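Setting up the Plindora two-arm kit on a tabletop, start to finish

So you bought the Plindora (or you're hovering over the order button, in which case hi, keep reading, I'll get to the money part). I've built two of these now, one for me and one for my friend Jocelyn Bélanger, and the second build went so much faster than the first that I figured I should write the whole thing down while my hands still remember it.

What you pay for

The kit was $2,198 when I ordered in April. That gets you two arms, two grippers, base plates, a wrist camera, the cables and a bag of screws that is mostly the right screws. It does not get you a table, a rail or any kind of enclosure. I bought my rail and posts from Torkcombe, and with the cutting fee and shipping they came to $335. You can save a bit by cutting your own, but I own one bad hacksaw and I know my limits.

Step 1: Rail first, arms later

Get the front rail down before you open the arm boxes. Mine runs along the front edge of the table with the slots facing up, and everything else gets measured from it. The Plindora manual has you bolt the arms on first and then slide the whole heavy mess into place, and I really don't recommend that. I pinched a finger and scratched the tabletop on build number one doing it their way.

Drop your slot nuts in now, four per base plate, plus two spares on each side. You will want the spares!

Step 2: Base plates

Set both plates on the rail and run the screws in finger-tight. Don't crank them yet. You'll be sliding these back and forth in step 5 and it's no fun to undo eight tight screws with an arm looming over your knuckles.

My first try had the plates 985 millimeters apart, center to center, which was way too wide. The grippers could wave at each other and that was all they could do. I moved them in 70 millimeters at a time until both could get to the middle of the table without stretching out flat. If your table is a different depth you'll land on a different number, so just try it.

Step 3: Walls

Optional, but I love mine. Two posts at the back corners, three panels, leave the front open. Cover the panels with whatever you like. I used leftover flowery wallpaper with bows on it and it makes the whole project look like a very fancy dollhouse. Smooth it with an old gift card and go slowly near the posts.

Step 4: Cables

Plug in the power supply last. Before that, run each arm through its whole range by hand and watch what the cables do. The gripper cable needs a nice generous loop, more than you'd think, and the elbow is where things like to snag. I had one cable tie too snug there and the arm stopped halfway through every lift — took me most of a Sunday to find it. Cut the tie, problem gone.

The loose wires near the base plates still bug me. Usel makes a clip-on cable channel that supposedly fits, and I'll update this page if I ever get around to ordering it.

Step 5: Calibrate, slide, calibrate again

Open the setup app, pick "two arms, shared table" and follow the prompts. It'll ask you to touch the grippers to a set of points. If one arm can't get there, loosen its plate, slide it over, snug it down and start again. Expect to do this more than once. When you're happy, tighten all the screws properly and do one last calibration, because tightening shifts things a hair.

Step 6: Give it some lunch to work with

The app suggests starting with the foam blocks in the box. Fine for ten minutes, then you'll be bored. I went to plates of food pretty quickly: strawberries, grapes, a plain sandwich on white bread. Put the plates far enough apart that an elbow has somewhere to be when the other arm is busy, and keep the speed slider in the bottom third. Grapes roll, so heap them toward the center of the plate. For bread, turn the grip force down until it seems silly and then go down one more notch.

Do I think it's worth it?

For me, yes. The arms are quieter than I expected and support answered me the same evening both times I wrote. My main gripe is the manual, which has the steps in a weird order and one diagram printed upside down. I also looked hard at the Dunne kit before buying. It has a nicer app, but it's a single arm, and I wanted two so they could pass things to each other. If you only ever plan to pick and place, the Dunne would probably make you happy.

Jocelyn's is still running on the original settings and she wants to try chopsticks next, so I'm off to look up whether the gripper fingers come in a longer size.

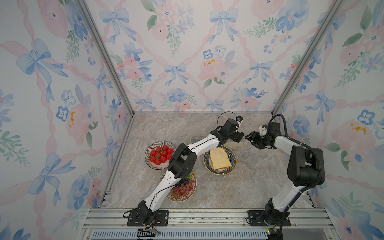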